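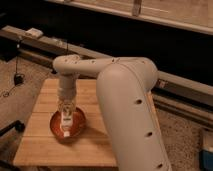
Notes on teaching by hand, part 2
19/09/2019

I said in June that I would write up how the hand teaching was going, and then I didn't. So this is a catch-up.

The task is the bottle and the dish. The arm has to close on the bottle, lift it clear and set it down on the board, then do the whole thing the other way round and put it back in the dish. I call the arm Willa in my log files, so that's what it gets called in these posts too.

For the first batch I held the wrist and walked the arm through each move. It works, but I push harder than I think I do. When I played the recordings back, the path had a small bump in it every time I changed my grip. The bumps are in the data now and the arm copies them faithfully.

The second batch I did by remote control, with the Sterkano handset. It's slower. My first evening with it gave me 22 demonstrations I was willing to keep, and my thumbs hurt. But the paths are smoother, and my arm isn't in the camera's view half the time.

The total so far is 481 demonstrations, both kinds together. I had planned on 2,000 and I don't think I'm going to get there before winter. I may stop early and train on what I have.

Some things I changed along the way:

I come straight down on the bottle now. Coming in at a slant gave me too many recordings where the fingers touched the glass before I was lined up.

I wait a moment after closing the gripper before I lift. The pause shows up in playback and looks silly - I'm keeping it.

I delete bad runs the same evening. If I leave them I forget which ones they were.

The rim of the dish is still the hard part. Going down onto the board I can be a little off and it doesn't matter. Going back into the dish I can't, and by remote I have trouble judging the depth from the one view. I might add a second camera low down on the side.

Next I'll sort the two batches and train on each one separately to compare them.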